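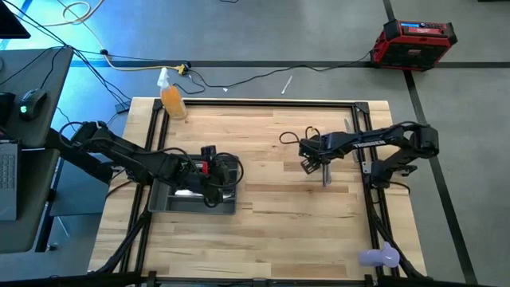

Évan Guérin wrote on the club list, 8/31/23:

> I think the sorting task is too easy if the tray stays in one spot
> the whole round. A team could replay the same motion every time and
> never look at anything. Can we let the judges slide the tray between
> attempts? I would also drop the spoons. We have enough trouble with
> the forks.
>
> Second thing, the scoring. 800 points for a full tray and 70 for one
> utensil in the right slot means a team that gets most of the way gets
> almost nothing for it. The Farkia team stopped trying in the spring
> round once they had missed one.
>
> Évan

Fine with me on moving the tray. I would limit it to a hand's width in any direction, and no turning it. Turning can wait until next year. Whoever is judging moves it after the arms are back at their start pose, and the team does not touch the table after that.

I want to keep the spoons. Yakubu asked for them when we wrote the first draft and two teams have been practicing with them all summer.

You are right about the points. I reworked the sheet and put it in the shared folder under Drellitz, same place as the old one. A full tray is still 800, but partial runs now add up the way you would expect. Dropping a utensil off the table costs 70. Dropping it on the table costs nothing and you can go pick it up.

That last part needs its own rule. A fork does not always lie flat, and the gripper has to come in differently when the tines are down and the neck is raised. I would like every team to get the same start for the fork. 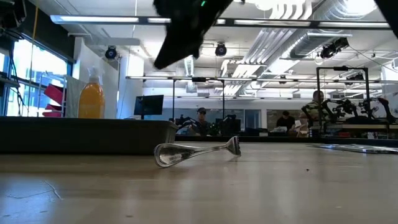

Fork on the table, tines down, handle to the left.

Proposed wording: "The fork starts outside the tray, tines down, handle pointing left as seen from the judge's side. If it falls over during an attempt, the attempt continues."

Other items for September:

- Room 506 is booked for practice. Sign up on the sheet by the door, one team per slot.
- Recorded runs go in the Darkach folder with your team name first. Please stop naming them "test".
- Each team gets 2 attempts in the final. Resetting an arm during an attempt uses it up.
- Log your failed grasps too. We want them for the write-up.

If anyone objects to the fork wording, reply to the list and not just to me. Otherwise it goes in the rules as written.

Amerley Atinga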